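Hamanum Sorting Cell
Set-up and Safe Operation Guide
Section 5: Preparing and Supervising a Mixed-Item Sorting Session

5.1 Scope

This section applies to all single-arm sorting cells operated under the Hamanum program at the Millarier and Prevus sites. It sets out the minimum requirements for preparing the table, loading the source basket, placing the destination boxes and supervising the arm while it is in motion. It does not cover commissioning, firmware changes or the replacement of wrist components, which are reserved for authorized service staff.

The word "shall" indicates a mandatory requirement. The word "should" indicates a recommendation from which the site may depart, provided the cell supervisor has recorded the departure in the session log.

5.2 Responsibilities

The cell supervisor is accountable for the session from the moment the arm is energized until it is parked and isolated. The supervisor may delegate loading and resetting to a trained operator but may not delegate the authority to resume motion after a protective stop.

Operators shall hold a current Level 1 authorization. At Millarier, authorizations are issued by Bronwyn Dunstan; at Prevus, by Tyson Pelletier. An authorization issued at one site is recognized at the other once the holder has completed the local walk-through.

5.3 Preparing the table

1. Confirm that the arm is parked and that the isolator is in the OFF position. Attach a personal lock before reaching across the table.

2. Inspect the table covering. The cloth shall lie flat and shall be secured at the corners. Replace any covering that is torn or frayed.

3. Place the source basket on the side of the table away from the arm base. Check that the rim is not bent inward. A deformed rim shall be treated as a defect, and the basket shall be withdrawn from use.

4. Place the destination boxes in a single row within reach of the arm. Where coloured tops are used to distinguish destinations, the order of the colours shall match the order entered at the console.

5. Inspect the opening of each box. Ragged edges are acceptable on boxes used for light items, but loose fragments shall be removed by hand before the session begins.

6. Remove the personal lock and leave the working envelope.

NOTE: The working envelope is marked on the floor and extends 84 cm beyond the table edge on all sides. The marking shall be renewed each March, or sooner if any part of it is no longer legible.

5.4 Loading the source basket

The value of a mixed-item session depends on the variety of the contents. Soft, rigid, round and irregular items should be combined, and textiles should be allowed to drape over other items in the way they would in ordinary household use. Operators should avoid arranging the basket so that every item is separately presented to the gripper.
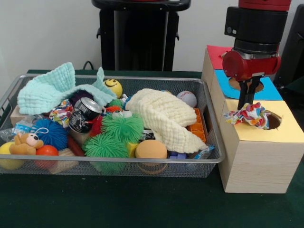
The following items shall not be loaded under any circumstances: glass, blades, pressurized containers, loose batteries, and any container holding liquid. Beverage cans and bottles may be used only when they have been emptied, rinsed and dried. The operator who loads them shall initial the log to confirm that this has been done.

Plush toys with hanging loops and textiles with long ties require particular attention. A loop can catch on a finger or on the mesh and drag neighbouring items over the rim. Loops may be left in place where the session plan calls for them, but ties longer than 7 cm shall be trimmed or tucked.

CAUTION: Do not press items down to make room. Compressed textiles and flexible balls may spring upward when an item above them is lifted.

Some items in the basket may be larger than the openings of the boxes in use. This is permitted. The console shall be set to return oversized items to the basket, and the arm shall not be instructed to force an item through an opening.

5.5 Starting the session

1. Confirm that all persons are outside the floor marking.

2. Announce "arm live" in a clear voice and wait for acknowledgement from everyone in the room.

3. Turn the isolator to ON and release the emergency stop.

4. Select the reduced-speed profile. The first 5 transfers of every session shall be carried out at reduced speed, regardless of the operator's experience.

5. Observe the gripper as it closes on each of these items. Fingers shall close without chatter and shall open fully over the destination.

6. If all of the initial transfers are satisfactory, the supervisor may authorize the standard profile and shall note the time in the log.

5.6 Supervision during motion

The supervisor shall remain within arm's reach of the emergency stop and shall have an unobstructed view of both the basket and the boxes. Telephones and other personal devices shall not be used at the supervision position.

Crumpled paper and light fabric call for closer observation than rigid items. They may unfold during transfer or cling to a finger after release. Where an item has not dropped clear after a second release attempt, the supervisor shall stop the arm and follow the procedure in 5.7.

Items that come to rest partly across an opening shall be left where they are until the arm has been stopped. An operator shall not reach in with a hand, a stick or any other implement while the arm is energized.

Continuous supervision by one person shall not exceed the period stated in the site roster. A supervisor who feels fatigued shall stop the session and request relief.

5.7 Clearing a dropped or trapped item

1. Press the emergency stop.

2. Turn the isolator to OFF and attach a personal lock.

3. Wait until the arm status lamp is extinguished.

4. Free the item by hand. Do not pull against closed fingers. If the fingers remain closed, use the manual release described in the Sakai gripper supplement.

5. Return the item to the basket and record the event using code 224.

6. Inspect the fingertips for wear, adhesive residue or trapped fibres before restarting at reduced speed.

WARNING: The emergency stop halts motion but does not isolate the supply. It shall not be used in place of the isolator.

5.8 Ending the session

Park the arm clear of the table, isolate the supply and empty the boxes. Damaged items shall be placed in the quarantine bin and shall not be returned to general stock. Textiles shall be laundered at the interval shown on the stock card.

The supervisor shall sign the log and file it at the console. Logs containing a code 224 entry shall be forwarded to the authorizing officer for the site before the cell is used again.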